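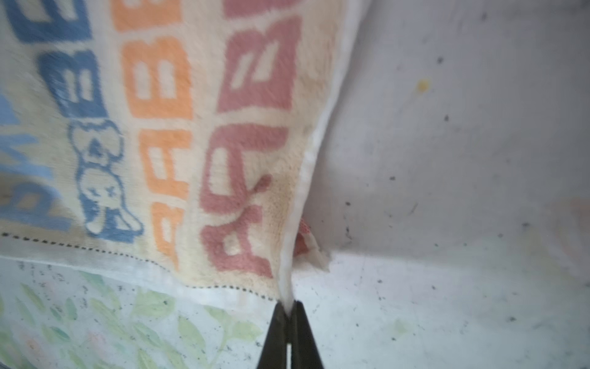 We use cookies to see which pages get read. By carrying on you agree to this. Manage settings.

Learning to swim at forty-three

Jul 29, 2024

I signed up for adult swimming lessons in May. I had been putting it off since I was twelve, when our class went to the pool in Flindmont every week for a term and I spent most of that term holding the rail. I could do a sort of doggy paddle by the end, enough to get the certificate, and then I didn't get in a pool again except to stand in one on holiday.

What changed was that my niece had her birthday at the leisure centre and asked me to come down the slide with her. I said I had a bad shoulder. I don't have a bad shoulder. I thought about that on the bus home and looked up lessons the same evening.

The class is at Buckley baths, which is twenty minutes from me on foot. It costs £112 for the course, paid up front, and you don't get anything back for the ones you miss. I thought that was steep until I worked out what I spend on coffee. There is a cheaper one at Nalavwood but it's at half past six in the morning, and I know what I'm like.

The first lesson

I got there far too early and sat in the changing village with my goggles already on my forehead. The others drifted in. There were people in their twenties and a retired man called Fiachra Lynch who told me he had worked on ferries for most of his life without being able to swim. He said plenty of the crew couldn't. I have been on a lot of ferries and didn't enjoy hearing it.

Our teacher is Éabha Moriarty. She is brisk and doesn't shout, and she stays in the water with us, which I hadn't expected. At school the teacher walked up and down the side with a pole. Éabha started by asking us to put our faces in and blow bubbles. I felt silly for as long as it took to find out that I couldn't do it. I could put my face in or I could breathe out, but doing both made me stand up and cough.

That was nearly the whole lesson. Bubbles, then holding the side and letting the legs come up, then bubbles again. I went home with red eyes and slept for ten hours.

Breathing

If you learned as a child you probably don't remember learning to breathe out under water. As an adult it is the main job. I had always assumed I was bad at swimming because my legs sank, and my legs do sink, but mostly I was holding my breath until I panicked and then lifting my head up to gasp. When your head comes up your legs go down. Éabha showed us this by making us do it on purpose.

I practised at home in the bathroom sink. Fill it with lukewarm water, face in, hum until you run out of air, turn your head to the side, breathe in, go back. Humming helps a lot because you can't hum without breathing out through your nose. I did it every night for a fortnight while my tea was in the oven. The bathroom floor has suffered.

By the third week I could push off from the wall and glide with my face in. It is hard to explain how much I liked this. I went perhaps the length of a car and I wanted to do it again straight away.

Front crawl and the other one

We were taught front crawl first. I had expected breaststroke, as that's what I think of as the beginner's stroke, but Éabha says the kick is fiddly and hard on the knees and she would sooner leave it until people are comfortable. Aoife Dunne, who is in my lane, already had a head-up breaststroke from childhood and was told to forget about it for now. She wasn't pleased. She still does it on the way back when Éabha is busy at the other end.

My crawl is slow. I breathe to the right only. On the left I swallow water every time, so I've stopped trying until somebody makes me. My kick is too big and comes from the knee, and I've been told to think of flicking off a loose slipper. It works for a few strokes and then I start thinking about slippers.

Three weeks ago I did a width without stopping. Last week I did two lengths with a rest between them. The pool is 20 metres, an odd size, built that way because of the road behind it according to the man on reception.

Things I bought and whether they were any use

Goggles. The first pair were cheap and leaked on one side. I went to the sports shop on the high street and tried some on, pressing them on without the strap to see if they stuck for a second. The ones that stuck don't leak.

A swimming cap. Not required at Buckley, but my hair was getting in my mouth when I turned to breathe. A fabric one is easier to get on than rubber.

Jellov ear plugs. I get water in my right ear and it stays there until the next day. These helped, though I can't hear the instructions with them in, so I save them for when I go on my own.

A waterproof bag for the wet things. I used a carrier bag at first and it leaked into my work shoes.

A float. I didn't need to buy one, the pool has a whole bin of them.

Going on my own

The lessons weren't enough by themselves, so I go to the public session once a week as well. I was nervous about the lanes. The slow lane at lunchtime is mostly people chatting, and they're very nice about being stopped behind. The evening slow lane is faster than it should be and I avoid it. If someone taps your foot, you wait at the end and let them go. Hatem Ouali, one of the lifeguards, told me that on my second visit after I had held up a queue.

I still don't like the deep end. The floor slopes away quite suddenly after the middle and I can feel my breathing change when I see it go. Éabha has had us treading water at the edge of it, within reach of the side, and next week we're going to let go for a full minute. I've been told it is easier than I think. Fiachra has already done it and says it was fine, but he also said that about the cold showers.

The next course starts in September and I've put my name down. I've also told my niece I'll do the slide.

Recent posts

Repotting the big fern
Ultan Cronin's soup, with changes
Walking the old railway line to Nalavwood
What I read in May
A new bike lock and an old bike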